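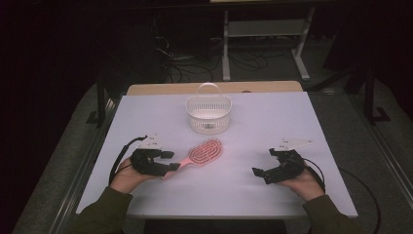

Static shock from every brush and comb in a dry apartment

Posted in Home & Comfort by Taltaletti, August

I moved into a unit on the ninth floor with sealed windows and central air running all day. Since then my hair lifts whenever I use a plastic brush, and I get a shock from the door handle afterward. A cheap hygrometer on the bookshelf reads very low, but I don't know how far to trust it. Is the brush the problem, or the air? I would like to fix one thing and not five. The floor is wall-to-wall carpet, if that matters.

3 replies

Tzu-hsuan Chow
These are two separate effects. The hair lifts because plastic and hair exchange charge when they rub, and the strands then repel each other. The shock at the handle comes mostly from your shoes on the carpet. Changing the brush will help the first and do very little for the second.

Dry air makes both worse, so start there. Check the hygrometer first: put damp table salt in a bottle cap, seal it in a zip bag with the meter, and leave it overnight at room temperature. It should read 75 percent. Note the difference and apply it as a correction. If the corrected room reading is under 35, run a humidifier until you are between 40 and 50. Don't go much higher, or you may get condensation on cold surfaces.

For the hair, a little leave-in conditioner reduces the friction. Wood or boar bristle charges less than nylon in my experience.

Hultenow
Dryer sheet. Wipe the brush with it, done. Works on the carpet too if you drag it around with your foot.

Cendberg
Chow's salt test is right, but use only enough water to make the salt look like wet sand. If it dissolves completely the reading comes out high. I ruined two attempts that way.

On the handle: touch it with a key first. The discharge still happens, but it goes through the metal and you barely feel it. Leather soles indoors also helped me more than the humidifier did. I paid 51 dollars for that and it now sits in a closet.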